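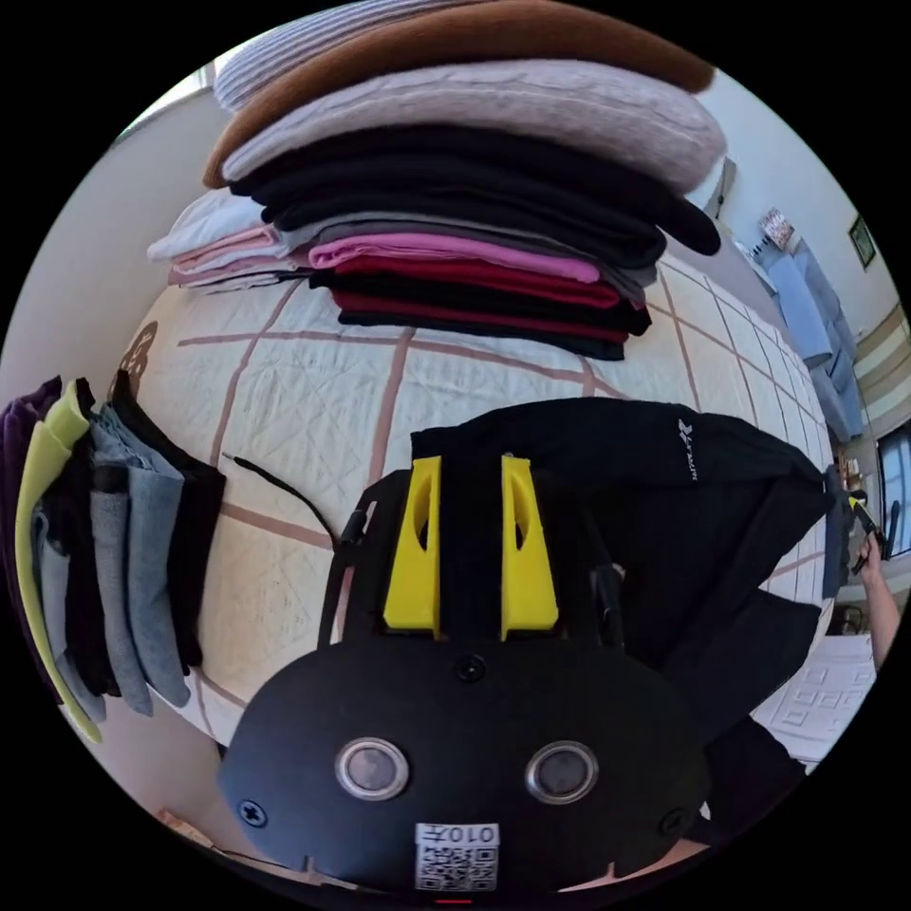
My mare has better shoes than I do. I worked it out on the back of a feed bag one wet evening, with the tea going cold, and between the fittings, the spares, the pads and the pair that went into a bog and never came out, I've spent £661 on hoof boots since last spring. My own boots came from a sale rail and let in water at the left toe.

I didn't mean to become a hoof boot person. For years I had her shod all round every six weeks, like everybody else on our yard, and she went along perfectly well. Then she started losing fronts. One in the field, one on the bridleway, one in the lorry of all places, and each time a bit more of the hoof wall went with it until there was hardly anything left to nail to. My farrier (a patient man, and on that particular morning a very wet one) stood up, rubbed his back and said we might think about giving her a winter off.

So off they came. She was footy for weeks. I knew she would be, I'd been warned, but it's still horrible watching your horse tiptoe across the yard like someone crossing a pebble beach. We stuck to the school and the grass verges and I got very boring about gravel. I can now tell you the surface of every lane within hacking distance, and which farm gateways have had road planings put down.

The boots came in when I got fed up with verges. I started with a second-hand set of Pukix, the older sort with the strap round the pastern, because a woman on the other side of the village was selling them cheap. They were a size too big. I knew they were a size too big. I put them on anyway, trotted up the hill, and listened to one of them go flap, flap, flap, ping into the hedge.

If you take one thing from my year of faffing about, let it be this: measure on the day of the trim. Width at the widest part, length from the toe to the back of the heel buttress, both front feet, because they won't match. Write it down somewhere you won't lose it. Mine are four millimetres different in width, and for months I was blaming the left boot for what was really the left foot.

The second thing is rubs. Everyone asks about boots falling off, and hardly anyone asks about rubs, and the rubs are what will stop you. I check the bulbs of the heel with a thumb every time, before and after. Clean boots, clean feet, and a thin gaiter if the skin's at all tender. After a sandy ride I hose the insides out the minute we're home, otherwise the grit dries in the seams and you've basically made sandpaper.

Sorting my own kit comes a long way second, and it shows. The night before an early start I have clothes all over the bed and end up in the same black things every time.

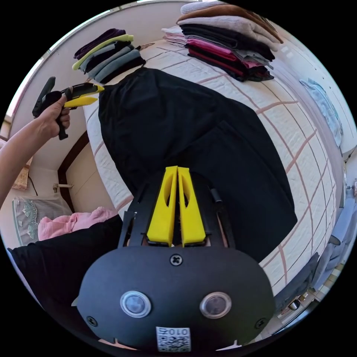

Black again, spread out on the bed.

By May she was striding out barefoot on anything short of sharp stone, and I did the thing I'd been threatening to do all winter and entered the Hosirdale ride. It's 32 miles if you do the full loop, with 1,149 feet of climbing, a good part of it on an old quarry track that looks as though someone tipped out a lorryload of broken crockery. I'd have been mad to try it bare. I booked new fronts from Usach, who do a proper fitting where they bring a van full of shells and let you trot up and down in them, and I cannot tell you what a difference it made after a year of guessing off a chart!

They like to know your horse's weight too, which I'd always fudged. We borrowed the weighbridge at the vet's and she came out at 475 kilos, a fair bit more than the tape had been telling me. I apologised to her and cut the hay.

The ride itself was lovely and also very long. We set off just after eight in the morning in that thin sort of drizzle that doesn't look like anything and gets down your neck. She was silly for the first few miles, jogging sideways at a wheelie bin, and then settled into a great swinging walk on the moor that I could have sat on all day. The boots stayed on through two fords. They stayed on down the quarry track. I lost almost ten minutes at the halfway check fiddling with a buckle that had packed solid with clay, and I've carried an old toothbrush in my saddlebag ever since.

She finished sound, with cold legs and clean heels. I finished walking like a cowboy.

I've had a few letters asking whether I'm against shoes now, and I'm not, not a bit. Plenty of horses on our yard wear them and need them, and if I were hunting or jumping on wet grass I'd want studs and a good set of steel under me. My farrier still comes to trim her every five weeks, and he's the one who spots when the toe is running forward before I've noticed anything. Talk to yours before you pull anything off.

A word on spares, as I get asked. I keep one complete boot in the car, plus two straps and a handful of screws in a mint tin. The straps I use at the moment are made by Antwi and they're a horrible orange, but you can find them in long grass. I've had to do that twice so far.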